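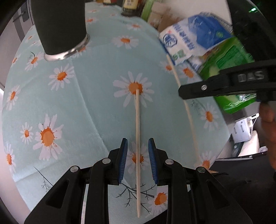 Figure 2. Daisy-print tablecloth with a wooden skewer lying between the pads of an open gripper.

4. What the free supper taught me about sign-up sheets

I came to the Grillau supper wanting to know one thing: why do people who plan to come to a free community meal so often stay home? I had read the usual answers (weather, rides, pride) and I believed most of them. What I hadn't thought much about was the flyer itself, and the way it asks people to commit before they've even found the door.

The supper is held in the parish hall on the Brerkora side of town every October. The organizers print 500 flyers and plan for 400 plates, and those two numbers drive everything else, from the potato order to how many folding chairs get borrowed from the school. For years the flyer asked families to call ahead. I sat in on the planning meetings for 4 months before the most recent supper, and I can tell you that the phone line took up more talk than the menu did. Who answers it? What if someone leaves a message with no number? Is a family of six one reservation or six?

So for this supper the group tried two versions. Flyers left at the Gornance bus depot and the laundromats kept the old wording and the phone number. Flyers left at the Ouazzani grocery and the library branch just gave the place and the serving hours, with the line "come as you are, no need to call." Everything else was the same – same paper, same clip-art turkey, same map on the back.

I should say right away that this was a loose setup. People carry flyers around. One woman told me she'd picked hers up at the grocery, but her sister had already read her the other one over the phone, so which group is she in? I left her out, along with anybody else who had seen both. I also didn't want to stand at the door with a clipboard, so I talked to people at the tables once they had eaten, and only if they seemed glad of the company. Most were! I got a lot of family news that has no place in this paper, and one very good recipe for pickled beets.

What I heard was pretty steady. People with the no-call flyer talked about deciding that same afternoon. They were already out, or the kids were hungry, or a neighbor was walking over anyway. People with the call-ahead flyer had either phoned as soon as they got it or had set it on the fridge and felt a bit guilty each time they opened the door. Several in that second group came without calling and told me so in a low voice, as if I might send them home.

The kitchen saw it differently, and I think they have a point. The cooks like a head count. When the count is soft they hold food back early on, and the portions at the start of the evening were smaller than the ones near the end (I ate at both ends, purely for science). A guest who comes early shouldn't get less gravy because the cooks are nervous about the last hour. In Section 5 I look at whether ticket stubs from earlier suppers could stand in for the phone list, and how far off that guess would have been.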